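Vultalura to return for a second season in April

30 October 2020

Good news for anyone who has spent the past few months wondering whether the crew of the freight ship Grornora would ever get home — Vultalura is coming back. The makers of the small and much-loved space comedy confirmed this morning that a second season has been written and will begin in April, with all of the main cast returning and a slightly longer run than the first.

If you missed it the first time (and plenty of people did, tucked away as it was in a late slot with hardly a trailer to its name), the show follows a cargo crew who take a wrong turn on a routine delivery and find themselves 693 years from the nearest repair yard. There's a nervous captain called Zirner, a ship's cook who believes she outranks him, and a navigation computer that would much prefer to be writing poetry. It's a gentle sort of program, more interested in who finished the good coffee than in laser battles, and it is all the better for that.

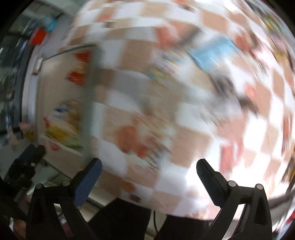
Roswitha Schwaiger, who created the series and wrote every episode of the first season herself, says she had quietly made her peace with it being a one-off. "I had packed up my notebooks and put them in the hall closet," she said. "Then the letters started coming, and I had to go and dig them all out again. I don't think I've ever been so happy to make a mess." She received 800 letters and cards over the summer, a good many of them from families who had been watching together, and she is still working her way through the replies.

The new season picks up 19 days after the cliffhanger, with the ship parked at Sangkhawat, a trading moon that was mentioned in nearly every episode of season 1 but never visited. Schwaiger wouldn't say much about what the crew find there, only that the cook has family on the moon and that they aren't pleased to see her. She did promise that the poetry will continue, and that one of the poems will finally rhyme.

Viewers who'd like to catch up can look forward to the whole of the first season being shown again over the winter, two episodes at a time, ending shortly before season 2 begins. The theme song will stay just as it was, whistling and all.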